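# Triltgate Rack Trial

The **Triltgate rack trial** is a bench test for comparing hand-held grippers, used mostly by small labs that want to know how a pair of fingers will behave before they bolt it to an arm. A person picks up an everyday kitchen item with a gripper held in the hand and puts it into a wire rack. That is nearly the whole test, and it is a surprisingly rich one! Two grippers that look alike on paper can come out of it far apart.

## Origins

The trial grew out of a disagreement at the Triltgate workshop over two finger designs, the Virnivau and the Dellero. The Virnivau finger was soft and wide, the Dellero narrow and fairly stiff, and each had its fans. The first comparison used wooden blocks and settled very little, as both designs could pick up a block all day long. Someone swapped the blocks for dish sponges and the scores split at once. A sponge squeezes down, springs back and leans on whatever it touches, so a finger that closes a little crooked will turn it.

The first full series ran to 281 attempts over a few weeks in June. A later one, at the Chaiyaporn bench, was planned from the start for 1,000, split evenly between the two designs, and most of the present rules come from it.

## Setup

A rack trial needs a table, a wire dish rack, one or more soft objects and a pair of grippers. The rack goes near the middle of the table with its open side toward the operator. Taping it down is allowed but frowned upon, because a rack that can slide shows how hard the operator is pushing, and that is useful to know.

Both hands hold a gripper even when only one is going to work. The idle one may steady the rack or stay clear, as the operator likes, but it has to be there. Early scores taken with a single gripper were noticeably better, and they didn't carry over to two-armed robots, where the second arm is always somewhere in the way.

Tracking is done with marker plates fixed to the grippers and cameras placed around the table. A plate must stay in view of at least two cameras through the whole move. This is the rule that spoils the most attempts (wrists turn further than people expect). 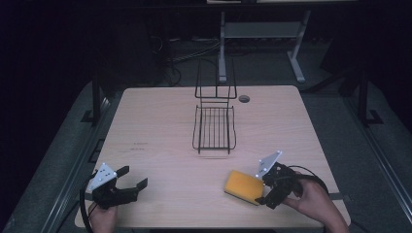
Lighting matters too. Thin dark wires are hard for many cameras to pick out, and the Chaiyaporn group had its best tracking with a pale tabletop and the rest of the room kept dim.

## Scoring

An attempt begins when the fingers first touch the object and ends when they let go of it. It counts as clean if the object stays in the rack after release, the rack has moved less than a finger's width, and the object was never dropped or regripped. Anything else is logged as a partial or a miss.

Operators work in blocks of 64 attempts and then change grippers, with a break in between. Hands get tired, and a tired hand pinches harder. The order of the grippers is swapped for each new operator.

## Results

In the Chaiyaporn series the Dellero finger had 290 clean attempts out of its 500, and the Virnivau finger came in slightly behind. The totals hide the fun part. The Virnivau was far better at lifting a sponge lying flat, where its wide pads could take hold of both long sides. It lost its lead at the rack, where those same pads caught on the wires. The Dellero fumbled more pickups and then slipped in between the wires with room to spare.

A mixed finger, with a soft pad on a narrow tip, has been tried at both benches. It picks up nearly as well as the Virnivau, but its pads wear through quickly and no full series has been run with it.

## Limits

The trial says little about weight, since a sponge has hardly any. It also leans on human skill: a good operator can rescue a poor gripper, and some of what gets measured is practice. Triltgate now asks for a warm-up block that isn't scored.

Scores from different racks shouldn't be compared directly. Wire spacing changes the result more than the choice of sponge does, and the rules ask that it be written on the log sheet next to the gripper's name.

## See also

- Finger pad wear
- Marker plate tracking
- Two-handed pick and place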